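Plaltine phone manual, section 4: Moving your contacts and messages

Before you start, charge both phones to at least half. The transfer uses the screen and the radio together and it drinks the battery quickly.

1. On the old phone, open Settings and tap Accounts. Turn off automatic sync.
2. On the Plaltine, swipe down and tap Receive. A code with six digits is shown.
3. Type this code on the old phone. If the code is refused, wait for a new one — do not type the same one again.
4. Select Contacts, Messages or both, then tap Start.

Note: The list holds up to 4000 contacts. If you have more, the phone asks which groups you want to keep.

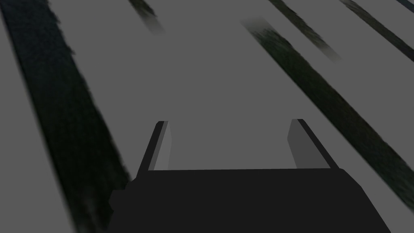

Lertchai Thongsuk: My code was refused three times, and then I saw that the old phone was on the guest Wi-Fi. Both phones must be on the same network. Please put this in the steps.

Thank you, it is correct, and step 2 works only in this way. The Trukton router has the guest network switched on from the factory, so check the network name on both phones.

Caution: Do not remove the SIM card during the transfer. Messages which are half copied will be lost on the Plaltine, but they stay on the old phone.
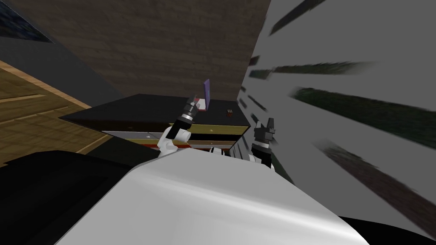 Reading time: 2 minutes

If the transfer stops

5. Look at the message on the Plaltine. Error 107 means that the connection was lost. Error 71 means that the memory is full.
6. For error 107, put the phones on the same table and tap Resume. You do not need a new code if less than one hour has passed.
7. For error 71, delete some videos or move them to a memory card. The phone needs 400 MB of free space before it can continue.

Note: Pictures inside messages are copied last. It is normal that you see empty gray boxes for some minutes
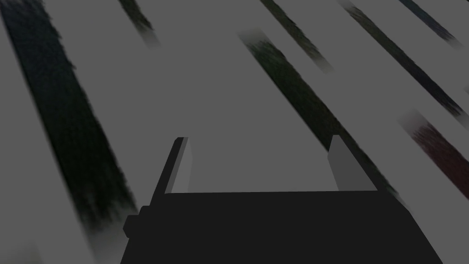

and you can already make calls during this time. When the boxes are filled, the word Ready comes at the top of the screen.

8. Tap Finish on both phones.
9. Turn on automatic sync again, this time on the Plaltine only.

Caution: Do not erase the old phone on the same evening. Use the new one for a few days first and open some old messages to check them.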